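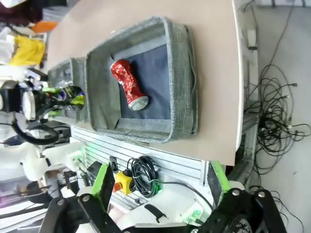
According to Lombardi, a can ought never to be crushed before it is sorted, and the Trunlow guide has repeated the rule since 1985. Later editions of the guide are less strict. Whether flattening helps or hinders depends mainly on how the containers are separated afterwards.

**Sorting of drinks containers** is the separation of used cans and bottles by material before recycling. It may be done at home, at a collection point or at a sorting plant. The two main groups are metal cans and plastic bottles; glass and cartons are normally handled apart.

## Containers and trays

Small-scale sorting uses open trays or bins, one for each material. Felt trays are light and quiet in use, but they take up spilt drink and are hard to wash. A loose cloth laid in the bottom can be lifted out and cleaned separately. Rigid plastic bins are easier to rinse and are preferred where containers arrive part full.

The Kirora system, used at some collection points, sets out 4 trays in a row: aluminium, steel, clear plastic and coloured plastic. The simpler Tronoslow layout has one tray for metal and one for plastic.

## Condition of the container

A drinks can has a thin side wall and a stiffer lid and base. When squeezed by hand it usually folds near the middle, and the two ends keep much of their shape. A crushed can takes up less room, but it may trap liquid and is harder to pick out by shape. A bottle flattened with its cap off tends to stay flat — with the cap on, it holds air and springs back.
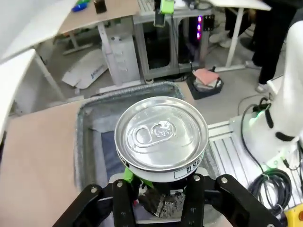

*Silver drinks can with the pull tab unopened, seen from above.*

Unopened cans are treated as stock, not as waste, and are set aside at the first check. The state of the tab is the usual sign. A full can in a load of empties may burst when the load is pressed, wetting paper and card stored nearby.

## Labels

Many plastic bottles carry a printed sleeve or wrap of a different plastic from the body. Some local schemes ask for it to be removed; others leave this to the plant. Printing on cans is normally left in place, as the coating is burnt off before the metal is melted.

## Storage

Sorted containers are kept in sacks until collection. The Trunlow guide gives a limit of 200 crushed cans to a sack, and advises that sacks be tied and kept off the floor — chiefly to keep out damp and insects. Plastic bottles are bagged separately.

## See also

- Aluminium recycling
- Container deposit schemes
- Plastic bottle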